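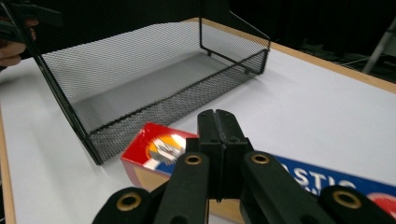 *Black mesh tray on the white table.*

# Custard, and other ways to lose an afternoon

Notes for the Bridstead baking evening, August. Keep to the time. Wing-sze Yip is on after me with choux and she has brought samples, so the room will not be on my side if I overrun.

## Opening

- Thank them for coming. Mention the heat. Do not mention last year's trifle unless someone else does.
- Ask who has made custard from scratch. Then ask who has made scrambled eggs by accident. Same hands, usually.
- My grandmother in Memville made it every week without a thermometer, a timer or any visible interest. I own all three and still hover over the pan like a nervous relative.

## The recipe (write it on the board)

- 400 ml whole milk
- 100 ml double cream
- 4 egg yolks
- 2 tablespoons of sugar, more if you're feeding children or my brother-in-law
- 2 teaspoons of cornflour
- Vanilla, whichever kind you can afford

Somebody will ask about the cornflour. Yes, purists object. Purists may come round and stir. A little starch gives you some leeway before the eggs turn, and I have needed every second of it.

## The method, slowly

Warm the milk and cream until steam comes off. Don't let it boil. Whisk yolks, sugar and cornflour in a bowl, then pour the hot milk on in a thin stream, whisking all the while. Put a damp cloth under the bowl -- I once chased mine the length of the worktop.

Back in the pan, low heat, wooden spoon, and keep getting into the corners. (Pause here. Mime the stirring. It got a laugh in Plavance, though they may have been being kind.)

Cook until it has thickened and a few slow bubbles come up, then take it off. Sieve it even if it looks perfect. Mine has looked perfect before.

## If it goes wrong

- Slightly grainy: off the heat, into a cold bowl, whisk hard, sieve.
- Very grainy: stick blender, say nothing.
- Omelette: start again. Have more eggs in than you think.
- Skin on top: press baking paper onto the surface while it cools. Or eat the skin. There are two camps and I'm not getting into it tonight.

## Questions

Likely one on freezing. Answer: you can, it splits, whisk it and lower your hopes.

If they ask about whites, meringues. Hand over to Wing-sze, and get the spoons back before the choux goes round.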